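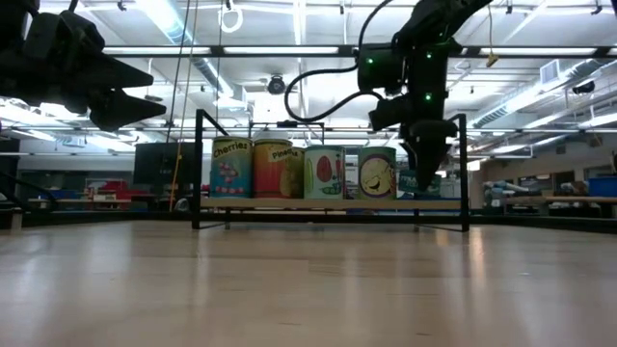 Fruit cans up on the riser, cherries on the left

Canned goods shelf: by type or by date?

petek_pantry
Thursday folks, settle something for me. I want the fruit on a raised plank – black metal legs, wood top – so the labels face out and you can grab pineapple without digging. My sister-in-law Mimoza says shelves like that are for people with 5 cans and too much time. I have way more than 5 (closer to 100 if you count the soup in the basement!) and I still like it. 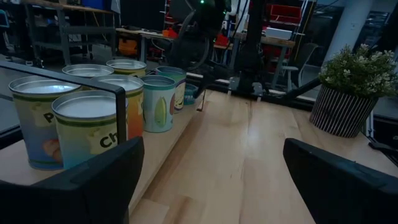 And I'd put corn in with the fruit if the colors looked good together. Sue me.

tutham_tess
No no no. Corn goes with vegetables. Also, one row deep or you'll forget whatever is in back. I found a can of peas from two Decembers ago that way.

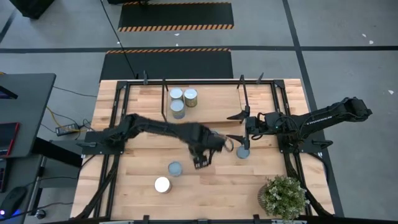
Sorting is the part I'd slow down on. Dump everything on a big table first and leave space between groups. With three cans bunched at the top and a couple more lower down, you can already read the lids from above, so write the date up there in marker.

petek_pantry
Marker on the lids, ok, I'm stealing that. Still not moving the corn.
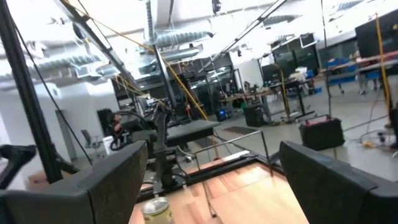

Senad Babić
Disagree with both of you. A yellow-green label tells me nothing from across a room, so I go strictly by date, oldest in front, fruit and corn mixed. Been doing it that way since we moved to Uteneck.

tutham_tess
Senad, how do you ever find the cherries??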